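Section 4. Adding a desk to the Durnurel clearing routine

Use this section when an employee's own desk is added to the nightly clearing round. It replaces the paper sheet used at the Kenitz office until July 2025. Desk staff no longer clear before leaving. They decide what the gripper may handle, and the evening operator checks its work.

Before you start, ask the person who uses the desk to be present. Personal items stay on the desk unless that person releases them.

1. Open Desk Setup and enter the desk number (for example, 223).

2. Select Fixed for anything that must not be moved. Monitors, routers, cables, figurines and ceramics are Fixed by default.
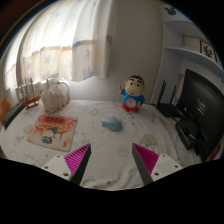
3. Select Movable for items the gripper may pick up. Start with one item. A computer mouse is a good first choice.

4. Set the grip force to 10. Do not go above this value for plastic shells.

5. Guide the open fingers over the item by hand, one on each side, and press Teach.
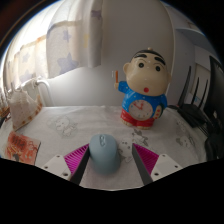
Figure 4-2. Mouse between the gripper fingers, with the left finger closer to it than the right.

6. If the gaps on the two sides are unequal, shift the tool sideways before closing.

7. Close, lift slightly, set down, and press Save.

CAUTION: On a desk with a tablecloth, keep the fingertips clear of the fabric. A pinched cloth can pull other items over.

Note: Error 111 means the item was not found where it was taught. The round skips that desk and the operator gets a message. Staff are not asked to explain a skipped desk.

Changes to the Fixed list go to Meriem Abdel Rahman or, for the Clutville office, to Alvar Halvorsen. Operators may add items to the list but may not remove them.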